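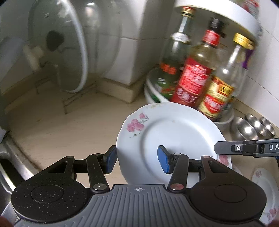 White ceramic plate on a kitchen countertop.

Section 4: Loading Your Punder Countertop Dishwasher and Running the First Wash

Now that the hoses are connected and the machine is sitting level, you're past the fiddly part, and we hope you'll take your time with this section. It is written for the Punder with the Beaulieu rack set, though owners of the older single rack will find nearly everything applies to them too.

Before you load

1. Open the door all the way and take out the packing foam, the cutlery basket and the little bag of rack clips. Keep the clips somewhere safe, as you'll want two of them in a moment.
2. Press one clip onto each side of the lower rack until it clicks. A rack without its clips will still slide in and out quite happily, but it can tip when the door is open and the rack is full.
3. Fill the salt container if you live in a hard water area. Your water company can tell you, or you can use the test strip taped inside the back cover of this guide.

Loading the racks

4. Scrape off bones, peels and large scraps. There's no need to rinse everything first (many of us were brought up to do it, and it's a hard habit to break!).
5. Stand plates upright between the tines, all facing the spray arm, with a little gap between each one and its neighbor.
6. Put cups and glasses upside down on the upper shelf, tilted slightly so water runs off the bases.
7. Give the spray arm a gentle turn by hand. If it bumps into a handle or a tall platter, move that item and try again.

Note: Plates wider than the rack should go at the left side, where the tines fold flat.

Caution: Load sharp knives with the blades pointing down.

Running the first wash

8. Put one tablet in the door tray and close the lid.
9. Turn the dial to Daily. This program heats to 62 degrees Celsius and suits most family dishes. Use Delicate for gold rims and thin glass.
10. Press Start. You may hear the pump hum for a short while before the water comes in, and that is quite normal.
11. When the chime sounds, leave the door closed for 20 minutes so the dishes can finish drying in their own time.

Caution: Steam can escape if the door is opened early. Keep your face and hands back, and keep small children away from the counter.

If the Start light blinks, turn to Section 7 before calling us.

Bratach Home Appliances, Wumcombe | Customer Care | © 2020 Bratach | Back to top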